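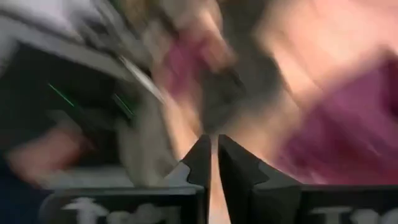

Ponivar is a software package for the perception and control of robot arms that handle cloth. It takes in camera streams and joint readings, scores each camera frame for sharpness, estimates where the fabric lies, and sends grasp and lift targets to a motion controller. Frame scoring is the first stage because wrist cameras move with the arm. During a fast swing the background can smear into diagonal streaks of magenta and gray while the two black fingertips of the gripper remain readable in outline, and a single sharpness value for the whole frame does not separate these cases. Ponivar therefore computes two values, one inside a fixed mask that covers the fingers and one outside it. A frame with a low outer value is kept for checking finger position but is withheld from the cloth estimator.

Search this wiki Go Advanced search

Overview

The package is made up of a frame server, a cloth estimator called Dultetti, a grasp planner, and a logging tool. Each runs as a separate process and exchanges messages with the others over a local socket. The frame server stamps every message with the time the exposure ended. Earlier releases used the time of arrival, which caused the estimator to pair images with the wrong arm pose when the network was busy.

Version 2.0 was released on 5/24/23. It dropped the older single-camera mode and changed the calibration file format. Files written by version 1 must be converted before use.

Perception

Dultetti represents a piece of cloth as a height map with a confidence value for each cell. The default map has 194 cells on its longer side. Cells hidden by an arm keep their last height, and their confidence falls with each update until a camera sees them again. 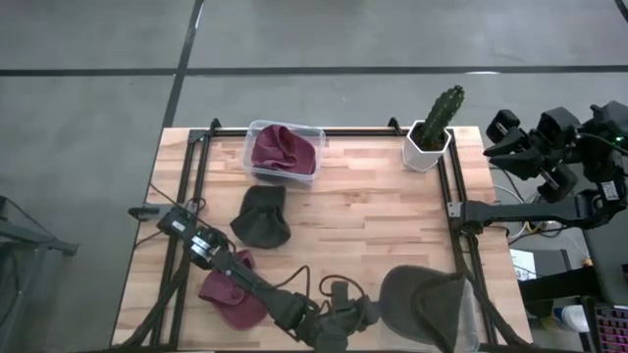

Arm masks are drawn from the joint readings and the arm model, then widened by a margin that grows with joint speed. Color is used only to divide neighboring pieces of cloth. Two pieces of the same color that touch are treated as one region unless a height step is found between them. This is a known limit of the method and is listed in the issue tracker as number 465.

Planning

The planner searches the height map for ridges and folds that fit between the fingers. Candidates are ranked by ridge height, cell confidence, and clearance from the other arm. The search stops after 904 candidates or when the time budget runs out, whichever comes first. If no candidate passes the clearance test, the planner asks for a new view and leaves the arm at its current pose.

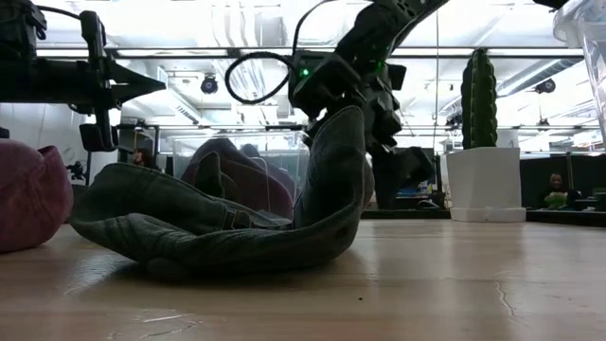 A lift is planned in short steps. After each step the planner compares the new height map with the predicted one, and a large difference ends the lift and reopens the search. The threshold is set in the task file and has no default value.

Tooling

The logging tool, Hollis, stores images, joint readings, and planner decisions in one file per run. Playback can be paused at any message, and the estimator can be run again on stored data with different settings. Files from version 1 open in read-only mode.

Related software

Flania, a separate simulator, can read Hollis files and replay arm motion against a simple cloth model. It does not reproduce motion blur, so the sharpness thresholds must be set from recorded camera data.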